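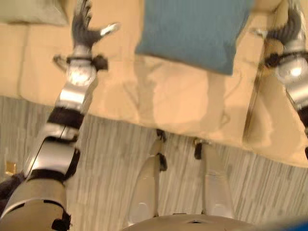

Ebrahimi sofa. Light peach-beige cover, soft seams, folds as found.

June 8, 2022
Bramton workshop, bench book, H. Talukder

Job: seat has gone soft, cover has gone loose. Customer wants to keep the fabric if it can be kept. No budget for a full recover and she said so at the start, so the question for today was whether the slack is in the foam, the wrap, the webbing, or the fabric itself.

Sat on it in the left, middle and right before touching anything. Left is the worst. You go down and forward, and the front edge comes up behind the knees. Middle is soft but level. Right is close to what I would call normal for the age. The customer's husband reads at the left end every evening, so no surprise there.

Smoothed the seat cover by hand from back to front, then let go. The folds came back within a minute or so at the left and stayed away a good deal longer at the right. If it were only stretched fabric I would expect the same behavior all the way across. Pushed down through the cover with a fist near the front and could feel the foam giving and then a hard line, which I took for the front rail. There should be more foam than that between a fist and the rail.

Cover
Pale colors show everything, and this one is cleaner than I expected. Some body soil along the front where legs rub. One old drink mark toward the back on the right, edge only, no color in the middle. Somebody has had a go at it with a wet cloth in the past and left a tide line. No pets.

Did a rub test with a white cloth, dry first and then damp, in the tuck behind the seat where it won't show. No color came off either time. Did the same with the Wonemik cleaner diluted as on the label. Nothing on the cloth except a little gray. Left that spot to dry and went back to it after lunch. No ring, no change in the feel of the nap. So the cover can be cleaned with the Wonemik and I'd sooner do that than send it out.

No care label on the cover that I could find. Looked along the zipper tape and inside the back tuck. There is a cut stub of something white sewn into the rear seam, probably where it was. Without the label I am not putting this fabric through a wash. Surface clean only, and keep the water down.

Seams are soft but sound. Went along them with finger and thumb, pulling gently across the stitch line. A little daylight at the left front corner where the thread has worked, no broken stitches. The thread there wants going over again before it does break. Matched it against the drawer: the cream is too yellow, the sand is too dark, the one marked "shell" is near enough on the inside of a seam. If it has to show on the outside I'll order.

Opening up
Unzipped the left seat first. Foam came out with some persuasion, the wrap had caught on the zipper teeth and bunched into a roll along the back edge. That accounts for the lump she complained about, and for some of the slack at the front, as the wrap that should be filling the front edge had walked to the back.

Weighed the wrap once I had it all off: 700 grams, including what I picked out of the zipper. It is still clean but flat. It will not loft again. Tried a corner of it over the steamer and it came up for a bit and went down as soon as I pressed it. Not worth reusing.

Foam itself: top face dished, worst toward the front, bottom face good. Laid the straightedge across the top from side to side and measured down to the foam at the lowest point. 20 mm at the left seat. Did not bother with a number for the right one, it rocks on the straightedge slightly and that's all. The middle is between the two.

Turned the left foam over and put it back with the good face up, no wrap, just to see. Sat on it. Better than it was, still soft at the front edge. The dish is now underneath so there is a hollow between the foam and the webbing, and you feel it as a small drop before it takes your weight. I have seen people send a job out like that. It would be back by August.

Webbing
Tipped the sofa onto its back on the blankets with Habib Junior from next door on the other end. Took the dust cover off along the front and one side only and folded it back. Staples are the fine wire kind and most of them came out clean. Kept the dust cover, it can go back on.

Webbing is the elastic type, front to back. Tension even across the middle and right. On the left, 2 strips are tired, and one of them has started to let go at the front rail where the staples have cut the edge. Nothing else is moving. Frame joints all tight, no cracks that I could find with the torch, glue blocks where they ought to be. Good plain frame. It will outlast another set of foam easily.

Plan for the webbing is to replace the two tired strips and leave the rest. I did think about doing all of it while it is open. The rest has good snap and I'd be charging her for the sake of a neat underside. Will note it on the ticket so she knows the others are original.

Foam choice
Flavari sent the sample blocks last week and I had them out on the bench for this. Tried the medium and the firm under the left cover, each with a strip of new wrap laid over the top. The firm fills the cover nicely and takes most of the folds out, but sitting on it is like sitting on a box, and it would look wrong beside the middle and right if she only wanted one done. The medium with a proper crown of wrap gets nearly the same fill and sits better. Going with the medium.

Which leads to the question of whether to do one seat or all. My view is all. New foam on the left with old foam in the middle will leave a step at the join and she will see it every time she walks into the room. Called her to say so and gave her both prices. She is going to talk to her husband and ring back. I told her there was no rush, as the foam is on order time anyway.

If she does say left only, then use the old foam from the right in the middle, turned, and shave nothing. That at least puts the softest one out at the end where fewer people sit.

Cut size: do not cut to the old foam, it has shrunk in at the front. Cut to the cover, measured seam to seam with the cover laid flat and inside out, plus 8 mm all round. I got caught by this on the armchair in the spring, cut to the old block, and the cover came up baggy all over again. Template is drawn on brown paper and hanging on the nail behind the door, marked EBRAHIMI LEFT, with an arrow for the front. The other two covers still need templates. They look the same size but check, don't assume.

Cleaning
Did a first pass on the left cover only, off the foam, laid over the padded board. Vacuum with the soft brush, then Wonemik foam only (whip it in the bucket and use what sits on top, not the liquid), worked in with the horsehair brush in one direction. Towel off, then brush the nap back up. It has come up a shade lighter than the others. That's expected, but it means the whole sofa has to be cleaned whatever she decides about the foam, or the left will look like a patch. Added that to the ticket as included.

The drink mark I have left alone so far. I'll clean the whole panel seam to seam when I get to it, spotting it again will only make another tide line.

Drying on the rack by the window with the blind down. Keep it out of direct sun, this shade will go uneven. No heater on it either. Please don't stack anything on top of it, whoever is using that end of the room.

Things noticed that are not on the job
— One foot glide is missing at the back. Have some in the tin, will fit one and not charge.
— Something rattled in the left arm when we tipped it. Fished out a pencil and a hairclip. Both in an envelope with the ticket.
— Zipper pull on the right seat is stiff. Candle wax on the teeth, seems fine now.
— The back cushions are fibre filled and could do with shaking down and topping up, but she didn't ask. Will mention it when she rings.

Still to do
Restitch left front corner, inside, "shell" thread.
Strip out the two webbings, fit new, same tension as the neighbors. Check with the flat of the hand and not by eye.
Templates for middle and right.
Clean remaining covers and the body. Test the outside back separately, it gets different light at home and may take the cleaner differently.
Order foam once she confirms. Wrap we have on the roll, enough for all the seats if it is cut across and not along.
Dust cover back on last.

Later: she rang just before closing. All the seats to be done, leave the backs as they are. Order for the medium went off to Flavari by email with the left size on it and a note that the other two will follow once measured. Sofa is back on its feet with the old foam in, so the covers on it don't crease while it waits. Left cover is still on the rack and felt cool and slightly damp along the seams, so leave it there overnight.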